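Last updated 7 October 2021

**About Zulstead Rail Planning**

Zulstead plans multi-stop rail and bus trips for independent travelers. We do not run tours, and we do not sell seats on our own vehicles. A customer sends us a list of towns and a range of dates. We return a written itinerary with train numbers, transfer times, platform notes where the station publishes them, and the fare class we recommend for each leg.

The company was set up by three former ticket office clerks and works from a single office in Halen. A second desk in Jetberg handles night trains and ferry connections.

## How an itinerary is built

Each request is entered in Min, our in-house timetable tool. Min stores the published schedules of the carriers we use and rejects any connection shorter than 10 minutes. A planner then checks the result by hand. Connections that require a change of station within the same city are marked in the margin, with the walking route and the local bus as an alternative.

Fares are quoted on the day the itinerary is issued. We do not hold them. If a fare changes before the customer books, the new fare applies.

## What we send

Itineraries are delivered as a PDF. Customers who prefer paper can order a printed set, consisting of the itinerary, a line map for each country and a card with station phone numbers. Printed sets go out by regular mail from Halen and should be ordered before the final payment is made. 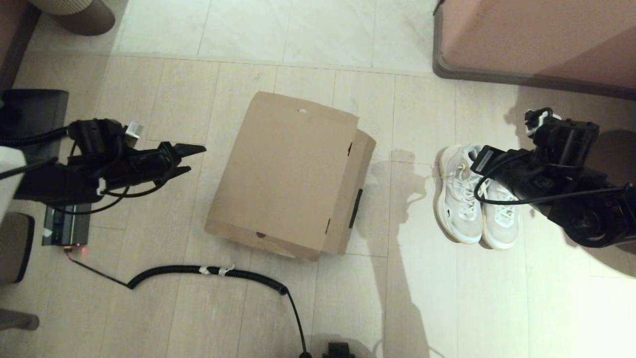

The timetable change in December affects most long-distance routes. Trips that cross the change date are planned in two parts, and the second part is issued once the new schedules are published. There is no extra charge for this.

## Limits of the service

We accept 500 requests per season. Group trips, school trips and airport transfers are outside our scope. Visa questions should be sent to the consulate of the country concerned.

Written requests can be left at either desk or sent through the contact form.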